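Robots that know when they've lost their place

I spent part of December reading a preprint from the manipulation lab at Levthorpe, and then I pestered one of the authors until she agreed to a call. It's a small result, but I like it a lot, so here goes.

The problem is long jobs. Get a robot arm to put one cap on one pen and most groups can show you a decent video. Ask it to keep going through a whole tabletop of pens and it starts to get lost. It goes back for a pen it already capped, or it picks up the right cap and heads for the wrong barrel, and after that every choice is built on a bad one. Sobia Kiani, the first author, calls this "drifting off the list," and she says her group had been treating it as a grasping problem for far too long.

Their method is called Sundaram (after a street one of them used to live on, I'm told). The arm learns from people steering it by hand, same as plenty of other systems. What's new is a second, much smaller network that looks at the wrist camera after every grasp and guesses how far along the job is. If that guess disagrees with what the arm thinks it just did, the arm backs off, looks again from higher up and picks its next target fresh. That's pretty much the whole trick! There's no map of the table and no list of objects typed in beforehand.

They trained on 3053 recorded demonstrations, mostly sorting and capping jobs, with the objects tossed into new positions between runs. Then came 40 test runs with layouts the arm had never met. With the progress check switched off, it finished 7 of them. With it on, it finished 29. The paper is careful to say these are all tabletop jobs with light objects, and Kumaresan Pisharody, who ran the tests, told me by email that he wouldn't read too much into the exact gap until another lab has repeated it. Fair enough.

I asked Kiani why pens. They're cheap, she said, and a cap has to go with its own kind of pen, so the arm can't fake its way through by grabbing whatever is closest.

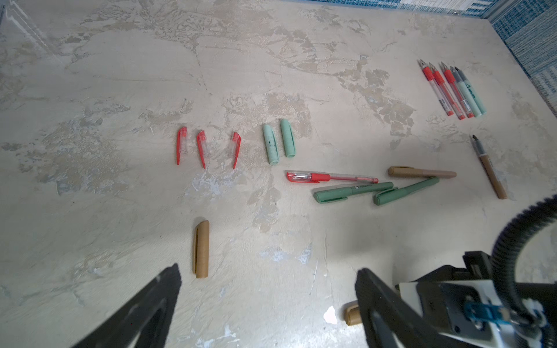

She also told me that matching colors was the easy part. The trouble was direction - a cap has one open end, and early versions of the system would happily carry one over backward and push. The progress check caught a lot of those, which the group hadn't planned for, and there's a short section in the paper where you can tell they're still a bit puzzled by it.

Not everyone is sold. Vimala Kartha, who works on a competing approach at Bullow, thinks the second network is doing a job that a better main model would do by itself with more data. She may be right, but more data means more hours of somebody steering an arm, and the Levthorpe group already put in 80 hours for this one.

Next up is a version for two arms, so that one can hold the pen while the other brings the cap. Thirumalai Hegde is leading that part and hopes to have first numbers by spring. The code and demonstrations are supposed to go up on the lab's Trolenach server once the paper is through review, and I'll add a link when they do.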